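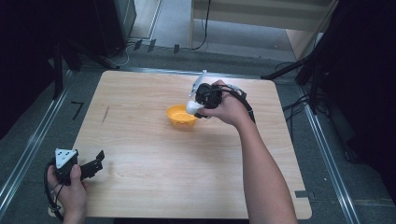 Hand-held grippers, week two

Quick one this time, the full writeup is coming once Ilten gets the last batch of logs over to us.

So we've been comparing the two sets of hand-held grippers on the small table, the Scanlon pair and the Stireck pair. Same operators, same objects, same table. Bowl pickups first, then cups, then the soft stuff. Target was 1,000 clean runs per pair. Scanlon is done. Stireck is at 733 and should finish this week if the cables hold out.

What we have so far:

Scanlon – lighter, easier on the wrist. Fingers close evenly. Trigger gets mushy after a long session and you start over-squeezing without noticing. Recalibrate every 30 runs, not when you feel like it.

Stireck – much better grip on a thin rim. The bowl hardly ever slips. But heavier, and the tracking drops out when the left hand drifts too far off the side of the table. Keep the marker plate facing up!! Most of the lost runs last week were a tilted plate.

Cables are still the number one complaint for both. They pull on the back of the hand when you reach for the far corner. Ostum is sending longer ones, no date yet. Until then leave plenty of slack before you start and check it agian after every break.

Head camera: wider lens is back on. The narrow one lost the left gripper far too often. Slight blur toward the corners, we can live with it.

Couple of housekeeping things. Don't shift the table between the rails, the tape on the floor is there for a reason. Log the drops too, even the embarassing ones – a dropped bowl is still data. And put the gripper name in the file name, we had a whole afternoon of runs with no idea which pair it was.

Next up is both pairs on the two-hand tasks, lids and bags mostly. Aiming for 2,000 runs total, split evenly. Sign-up sheet is on the shared drive, mornings are nearly full already.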